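Seasonal Packing and Stock Assistants, Plivano Garden and Work Supply

Location: Brekalbridge, Branura Road warehouse
Type of work: Seasonal, full time or part time
Start: February, with a possible extension until the end of June
Apply by: the last Friday of January

Plivano sells garden tools, seeds, work clothes and small hardware to households and to shops in the region. Every spring our orders grow very fast, and we are looking for 14 people to join the warehouse for the season. You do not need experience in a warehouse. We will teach you everything, and we will pay you for the training days the same as for the normal days.

The work

You will collect the products of an order from the shelves, check them against the packing list, pack them and put the label on the box. In the busiest weeks we send nearly 3,000 parcels in one week, so it is a job where you walk a lot and the time passes quickly. In the afternoon there is also the work of receiving goods: opening the pallets, comparing the delivery note with what has arrived, and writing down anything that is missing or damaged.

Seeds have their own room and their own rules. The packets are very light and very similar to each other, and a customer who ordered parsley is not happy to receive coriander. If you are a person who reads the small letters, please tell us in your application, we would like to have you there.

Returned goods are a smaller part of the work. Most of them are clothes and shoes in the wrong size. You will look if the item can be sold again, fold it, and put it back in the stock system.

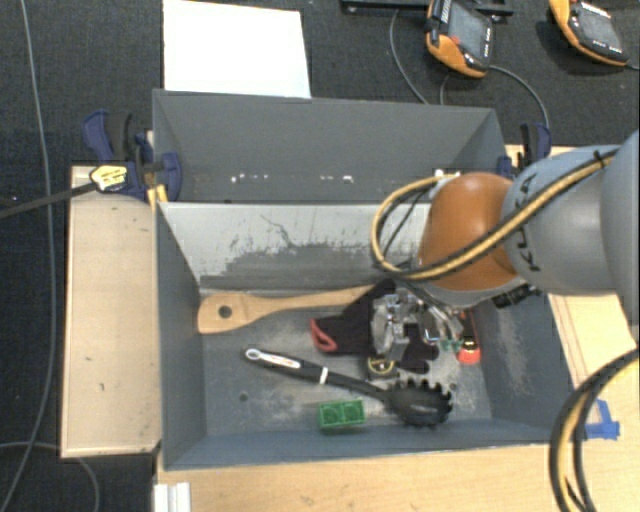
The shifts are from 6:30 to 14:30 or from 14:00 to 22:00. The half hour in common is for handing over the work to the next team. Part time employees can choose three or four fixed days in the week. We work on Saturdays only in April and May, and those hours are paid at the higher rate. The plan of the shifts is put on the board two weeks before, and you can exchange a shift with a colleague if the shift leader has signed it.

What we ask

You are 18 years old or more and you have permission to work in the country. You can lift boxes up to 15 kilograms and be on your feet during most of the shift. You understand written English well enough to read a packing list and the safety signs. Other languages are welcome, at the lunch table we hear many of them.

A forklift license is useful but it is not necessary. We have 2 places for licensed drivers with a higher hourly pay. If you apply for one of these, please attach a copy of the license on both sides.

What we offer

A written contract from the first day. Hourly pay according to the table which we send with the invitation to interview. Safety shoes and a warm jacket, which you give back at the end of the season. Hot soup and bread in the canteen for free on every shift, and other meals at a reduced price. Free parking behind the building, also for bicycles under a roof.

From the train station you can take the Bhardwaj bus line to the stop Branura Road, and from there it is a short walk along the fence to the main gate. The last bus in the evening leaves after the late shift has finished, so you will not have to run for it.

Persons who stay until the last day of their contract receive an end-of-season bonus and may buy from our shop with the employee discount during the rest of the year.

How to apply

Please send us a short letter and a list of your previous jobs, if you had any. Write which shift you prefer and from which day you are available. A photograph is not needed. You can also fill in the paper form at the reception, Monday to Thursday until 16:00.

We answer every application within one week. The interview takes half an hour and includes a walk through the warehouse, so please come with closed shoes.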